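Blue pads or bare fingers for round, shiny, annoying things?
Hand-held grippers and data collection > Fingers and pads

padfoot_zk
Posted 12 April 2026

We've been swapping fingers and pads on the hand-held pair and I'd like to hear from people who have done the same and regretted less of it. Candidates are the blue pads, the grey silicone ones from Iltance, and bare fingers, which have the advantage of being free.

Test objects are fruit. I know there are proper object sets with proper numbers on them. Fruit comes from the corner shop and we get to eat the failures.

My impression after 18 sessions: blue pads win on oranges and anything else with dimples. On smooth things the Iltance pads hold better, but they collect fluff like a jumper. Bare fingers are fine until they aren't, and then you are on your hands and knees looking for a grape.

What I can't settle is how to compare them when two people are working off the same plate. The right-hand operator picks up an orange very confidently while the other one is still negotiating with something long and awkward.
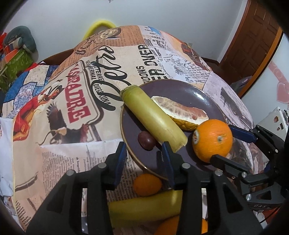
gantry_gareth
Do you need to recalibrate the finger width after changing pads?

slowloop
Any change of pad thickness shifts the fully closed reading, so re-zero it with the fingers shut before you record anything. Takes a minute. Not doing it takes an afternoon.

gantry_gareth
Ta. I have been not doing it.

torque_of_the_town
Going to be the miserable one. You're comparing pads, operators and fruit all at once and calling the result a pad comparison. An orange on a plate rim is a different grasp from an orange on a cloth. If the plate can slide, half of what you're measuring is crockery.

padfoot_zk
Fair about the plate. Less fair about the operators — we swap seats. Lihua Xie and I do half each on either side, and the difference between us is smaller than the difference between pads. Lihua says this is because we are equally bad.

torque_of_the_town
Smaller by how much?

padfoot_zk
By an amount I would describe as "looks smaller on the graph". I'll put the numbers up when the graph has axis labels.

slowloop
I'd push back on Torque a bit. If the point is teaching an arm to clear a table in someone's kitchen, the crockery is part of the problem. You can do the clean bench test as well. I've seen plenty of lovely bench results fall over at the first saucer.

torque_of_the_town
Do the bench test first, then. That's my whole objection. You can't add the mess back in if you never took it out.

mimi_servo
We did the Skimero fingers against padded ones in February, more than 600 picks, and the thing that mattered most was something none of us had written down: how squarely people came at the object. Pads forgive a crooked approach. Bare metal sulks. If your operators are tidy you'll see hardly any difference, and if they're like ours you'll see a huge one.

Also, that tablecloth. I've spent longer reading it than reading the thread.

gantry_gareth
Seconded on the tablecloth. Is the print a problem for the wrist camera? Mine loses its place on plain white but I've never tried it on an entire newsagent's.

padfoot_zk
Tracking loves it. All that small print gives it loads to hang on to. Segmentation is less keen, as anything brown or cream tends to vanish into the classifieds. I wouldn't use it for both if I had a second cloth, and I don't.

OK, since Torque has shamed me, revised plan. Shout if any of it is daft.

1. Bench test, one operator, no plate. Same orange, 21 picks per pad type. Drop counts only, no opinions.

2. Table test, both grippers in use, mixed fruit. Blue pads go first as they're already on, starting with big oranges. The small mandarins stay out where they can get in the way.

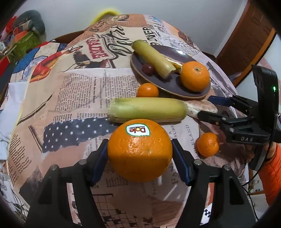 3. Same table test with the Iltance pads, wiped down between runs. I'll log the fluff.

4. Bare fingers last, so the bruised fruit doesn't get into the other runs.

5. Re-zero before every change (hello Gareth).

Zuzanna Kołodziej, who has just been told she must sign her plans

torque_of_the_town
Much better. Swap 3 and 4 on the second day, though, or you're also testing how tired you are.

padfoot_zk
There's a second day?

mimi_servo
There's always a second day. Weigh the fruit while you're at it. An orange left out in a warm room dries out a bit and ours got easier to hold as the week went on, which we very nearly published as operator skill.

slowloop
Can you post the closed-finger readings for each pad as well? I've got a set of the grey ones in a drawer and would rather compare with yours than trust my calipers.

padfoot_zk
Will do. Lihua has the calipers and is currently measuring a grape.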